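Pirnitz workshop notebook
20 July 2018

Humidity log and glue trials, continued from page 7

Hygrometer in the back room read high again this morning. Moved it off the outside wall and onto the shelf above the board press, left it an hour, and it came down to match the one by the door. The wall reading was the wall, so I have struck out the last column on the previous page. Anyone using those numbers for the shrinkage plot should drop them.

Main job today was the paste comparison for the case bindings. The question is still why the Kobzar board warps toward the spine after casing in and the Kakness board does not, when both are the same nominal thickness and both come off the same cutter. Darmawan thinks grain. I thought so too until I did the bend test on offcuts from both packs. Grain runs head to tail on every piece, both suppliers, no exceptions in what I pulled. So grain direction is out unless the packs are mixed further down, and I do not intend to bend every sheet to find out.

Remaining candidates: water content of the paste, water content of the board as delivered, and the pull of the liner.

Paste first. Made up one batch of wheat starch in the usual way, soaked, cooked, strained twice, and split it. Half stayed at working thickness. The other half was let down until it dropped off the brush in a string and did not hold a peak. A third lot was the wheat paste mixed with PVA, which is what we have been using on the edition work since the spring. Brushes were washed between lots. The old hog brush is shedding again and has gone in the bin.

Test pieces cut to the size of the small notebook cover. Cloth on the outside, nothing on the inside for the first set, so that the pull is all one way and shows up quickly. Labels in pencil on the inside face. Do not use the blue pen for this, it bled through on the October set and half the labels could not be read.

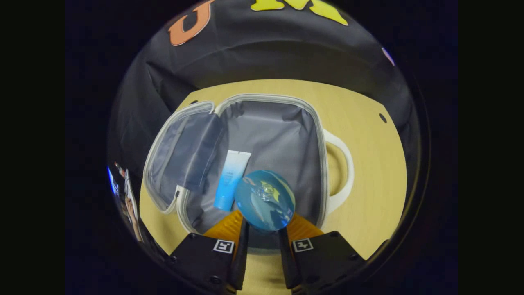
Pressing was between blotters and felts, with the iron plate on top, and all sets went under at the same time. Blotters changed after the first hour and again before lunch. I would have liked to change them once more in the afternoon but the dry stack had run out and the ones on the rack were still limp.

Measurements taken with the piece lying on the surface plate, hollow side down, feeler gauge pushed under the middle of the long edge. Pieces left free for one hour after coming out of the press before measuring. Notes below are as written at the bench.

Kakness, thick paste: almost flat. Thinnest feeler drags.
Kakness, thin paste: slight bow, even along the length.
Kakness, mix: flat. Would pass.
Kobzar, thick paste: bowed, more at the head than at the tail.
Kobzar, thin paste: badly bowed, rocks when pressed at the corner.
Kobzar, mix: bowed, less than the thick paste but visible from across the bench.

So the order is the same for both boards, thin worst and mix best, and Kobzar is worse than Kakness in every row. Paste water matters but does not explain the difference between suppliers.

Board moisture next. Weighed a stack of Kobzar offcuts as they came from the wrapper: 1062 g. They are now standing on edge in the drying cupboard with spacers between them and will be weighed again when the figure stops moving. Matching Kakness stack still to be cut. If Kobzar loses much more, the board is arriving damp and then shrinking on its own account after it has been cased in, and the fix would be to condition it before cutting. That would mean finding shelf space for it, which we do not have at present unless the old type cases go.

Liner. The counter-pull set uses the Nernix lining paper on the inside face, grain parallel to the spine, pasted with the mix. Made up 4 pieces of Kobzar and 4 of Kakness. They went under the plate at the end of the afternoon and stay there until morning. I have put one extra Kobzar piece in with the liner turned cross-grain, mostly to satisfy Darmawan, who has seen it done that way somewhere and would like it settled.

Other points from the day.

The guillotine is cutting out of square again. Five sheets through, knocked up against the back gauge, and the last is visibly off the first. Clamp is tight. Suspect the gauge screw, which has been turned so many times that it no longer holds where it is left. Until it is seen to, cut board on the hand shear and check against the steel square.

The scale needs leveling each time it is moved. Bubble was well off center when I came to it. First reading of the offcuts was thrown away for that reason and the one above is from after leveling.

Thread order: the 18/3 linen is down to the last spool. The thinner thread is no substitute on the thick sections, as it cuts the fold when the kettle stitch is drawn down.

Cloth shrinkage was not controlled for today. Every test piece used the gray cloth from a single roll, so it should not affect the comparison between boards, but it does mean that the absolute bow is only good for gray. The buckram will behave differently. Worth repeating for one board only.

Note on the paste: the leftover is in the covered jar in the fridge, top shelf, dated. It was already a little sour on the nose by the end of the day, so use it for spine linings or throw it out. Do not use it on anything that goes to a customer.

To do next:
Take liner set out, free for one hour, measure as before.
Weigh Kobzar stack.
Cut and weigh Kakness stack, same number of pieces.
Ask Kobzar how the board is stored before it ships – indoors or in the shed.
Dry the blotters flat, not over the rail.

Darmawan Entili has the key to the drying cupboard.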